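Okay so I did a dumb thing and signed up for 9 day trips in one summer, all within driving distance of Loltoscombe. Going to post them as I go. Mute me if you hate small towns 1/

First up was Rallham. I'd driven past the exit for years and never once turned off. The old mill walk is free, the parking is free, and the pie at the counter by the river is very much not free but I had two slices anyway 2/ 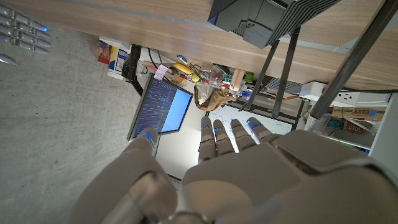
Anyway, the walk. It's flat most of the way and then there's one mean little hill at the end — bring real shoes. I wore sandals and complained the whole way up (sorry to everyone behind me) 3/

Stop two: Bakos! Population 2,194, says the sign, and I think they were all at the flea market. I bought a lamp I don't need and a jar of plum butter I very much did. Cash only at most tables, and the one ATM had a line out the door 4/

A few of you asked about Troltetden. Yes, it's worth it, and yes, the stairs are real. There are 491 of them to the lookout. Go early, the benches near the top fill up fast 5/ 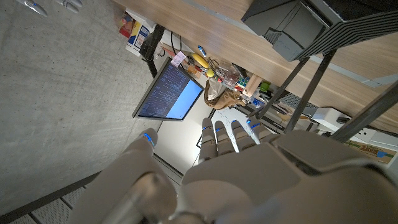 WHAT I'D SKIP SO FAR 6/

The boat ride at Troltetden. You wait forever and then go 200 yards and turn around. Cute if you have little kids, I guess!

The gift shop in Rallham too, unless you're short on fridge magnets 7/

Next one is still open, so send me your favorites. Bonus points if there's a diner 8/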